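Teaching by hand, one box at a time

The pitch from Fluvar is simple enough to fit on a mug. Show the robot a job a few times and it will do the job for you. The company's training lead in Cledthorpe has heard the line so often that she winces when I read it back to her.

"A few times is doing a lot of work in that sentence," she says. "For sorting small parts we recorded 500 demonstrations. We threw out 215."

Thrown out why? Mostly, she says, the person at the controls hesitated. A pause of two seconds means nothing to a human watching, but the software treats it as part of the task and will copy it faithfully. Other recordings went in the bin when the operator took an odd route to the object, or changed their mind half way.

I asked whether that didn't rather undermine the idea that anyone can teach the machine. She conceded the point faster than I expected. "Anyone can move it. Getting it to learn something from being moved is another matter. Our best operators took weeks to become boring enough."

There are 2 ways of doing it at Fluvar. One is to take hold of the arm and push it through the motion, which works nicely until fingers are involved. The other is remote control, where the operator's own hand drives the robot's. The firm prefers the second for anything with a five-fingered hand, and it is the slower of the two to learn. The operator feels nothing. Whether the grip is firm or about to slip has to be judged by eye.

"People squeeze," she says. "They always squeeze. You can tell a first day from the recordings without looking at the name."

And the results? A customer in Hondamberg was promised a system called Raju by October. She would not say it will be late. She did say that the customer's boxes are a different depth from the ones used in training – and that this matters more than she would like.
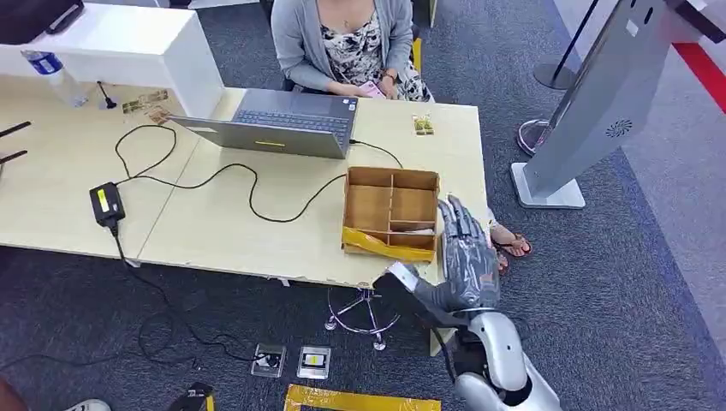

An engineer at the Hondamberg end, reached by phone, was blunter about it and said the demonstrations had taught the robot one cardboard box very well indeed. Move the box by the width of a hand, the engineer added, and you are back to recording.

The training lead doesn't dispute it. Her answer is more data, and she has a budget for 3340 further recordings. I wondered aloud at what stage it becomes cheaper to let the operators sort the parts themselves.

"I've done that sum," she says. She didn't offer to share it. "Ask me again when we've finished the next batch."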